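Lerkoson Hand Demos: FAQ

Do I need to know how to code?
Nope! You hold the gripper, do the chore yourself, and the robot learns from your recordings — simple as that.

How many tries does one task take?
We aim for 1000. Small, everyday things are great to start with, like a mouse and a mat on a patio table.
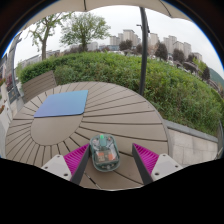 Go at your own pace, and move the mat between tries. Variety helps a lot!

Can I work outdoors?
Please do!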